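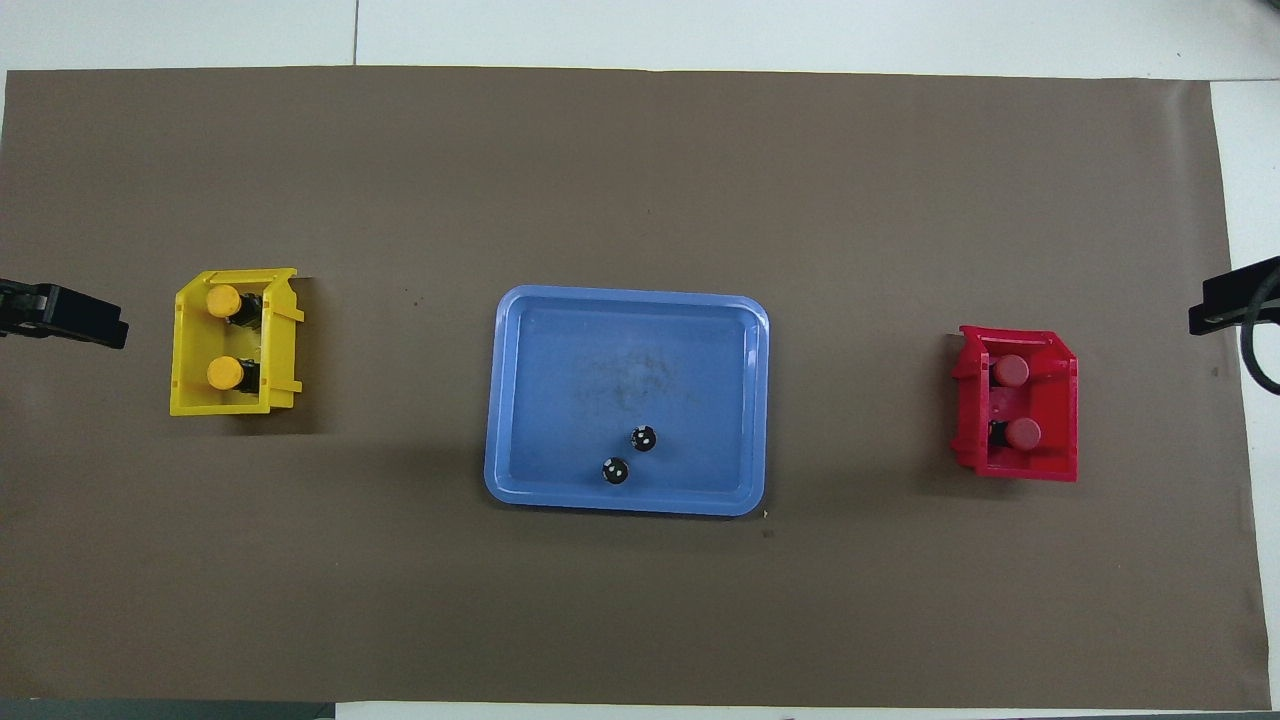

A recording is only worth what the person holding the controls meant to do, Valentin Hamel told the first group he trained, and if that person changed their mind halfway through, the machine will learn the change of mind as well.

June
By the Kadlec course staff
4 min read
30 shares | 3 comments

Chapter 4
Gathering Examples

The earlier chapters treated the training set as something already on disk. In this one we make it. The arms at the Kadlec bench are driven by an operator, and the joint positions, the gripper openings, and the camera views are stored together while the operator works. One such recording, from the start signal to the stop signal, is called an episode. A policy trained on episodes tries to predict what the operator would have done next, given what the cameras show now.

The task used through most of this chapter is called Sornov. It has a tray in the middle, a yellow bin on one side, and a red bin on the other. Cylinders with yellow caps go with the yellow bin and cylinders with red caps go with the red bin. Small black balls belong in the tray. The bench is covered with brown paper, which gives a matte background and can be replaced when it gets torn. A person can learn the rules of Sornov in a minute. Getting them into a set of episodes takes longer.

4.1 Writing the task down

Before recording, write one sentence that says what counts as finished. "Sort the parts" is too loose. Two operators at Jilard were given that sentence, and one of them returned the arms to rest at the end while the other stopped as soon as the last part was released. Both sets of episodes looked fine when played back. The policy trained on the mixed set would often hover over a bin and stay there.

A better sentence names the objects, where each one goes, and where the arms should be when the episode ends. Keep it with the data, in the same folder. If you change the sentence, start a new folder.

4.2 Varying the start

A learner that has seen only one starting layout will learn that layout. Move the bins a little between episodes. Let one sit lower on the paper than the other. Change which part is picked up first, but decide on the order before the start signal.

The set supplied with this book holds 144 episodes of Sornov. They were recorded in blocks of 30 or fewer, with a rest between blocks, as operators get careless when tired. Each block has its own layout sheet.

4.3 What to keep

Drops and missed grasps need a rule. Under the Cleltlow rule, which we follow, an episode with a drop is kept if the operator picks the part up again and finishes the task. It is thrown out if someone reaches in by hand. Mark the drop in the log either way.

Long pauses are harder to judge. An operator who stops to think leaves a stretch in which the correct action appears to be no action, and a policy can get stuck there. Trim pauses at the start and end of an episode. A pause in the middle can't be cut without making the arm seem to jump, so record that episode again.

Section 4.4 covers the log format and the checks to run before training.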